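Six Rings and a Place to Put Them

Olaia Montoya owns more glass than any sane person with one sink. She will tell you this herself, usually while looking for somewhere to put down the glass she is holding. Her kitchen in Gevness has one long shelf, and until January the shelf was where goblets went to be knocked over by other goblets.

"I had fourteen of the good ones," she says. "I have two now. You can work out the rest."

The two survivors live in a cupboard, wrapped in a tea towel. Everything that comes out for guests these days is plastic, brightly coloured and bought without shame from Herrero, the hardware shop at the bottom of her road. She was slow to come round to it. "My sister said it looked like a children's party. I said yes, and look how well people behave at those."

The plastic solved the breaking. It did nothing for the clutter, and goblets, as Montoya points out with some bitterness, are a ridiculous shape. They won't stack. They tip if you push them together by the cups and waste half the shelf if you don't. She tried a tray, then a shoebox, then a wine rack from Jenditz, a purchase she refuses to discuss.

What she recommends now, to anyone who stands still long enough, is a wire rack with rings. Each goblet hangs upside down with its foot on top, and the whole lot takes up the space of a large cake.

"You turn it over, you slide the stem in, you let go," she says. "Letting go is the part people find hard. They hover."
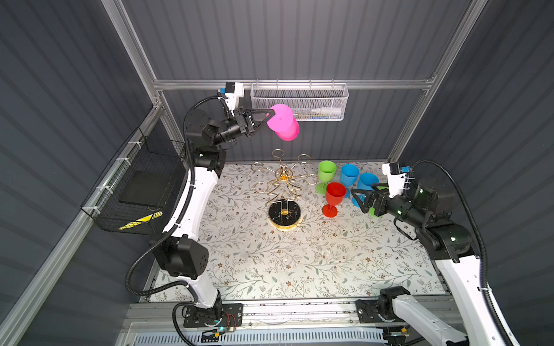 On colour, and whose is whose

Montoya has firm views on mixed sets. Pink, lime green, blue and red all at once is, she says, the only honest way to serve drinks to more than 20 people in a garden, even if you have to wash up halfway through.

"With clear ones, everybody puts theirs down and takes a fresh one. Give a man a red goblet and he remembers it. He may not remember my name, but he'll remember he was red."

Doesn't a gold rack look a little grand for plastic?

"It looks extremely grand. That's why I like it. Put a pink plastic goblet in a plain white rack and you've got a draining board."

She fills hers from the back, so that her sleeve doesn't catch the ones already hanging, and puts opposite rings in turn to keep the weight even. Asked whether the weight of a plastic goblet makes any difference, she thinks about it for a while. "No," she says. "But I've started now."

Her next purchase is a second rack, which she has seen at Fundden and is pretending to be undecided about. The shelf has been measured. It will fit if the teapot moves, and she has already had a word with the teapot.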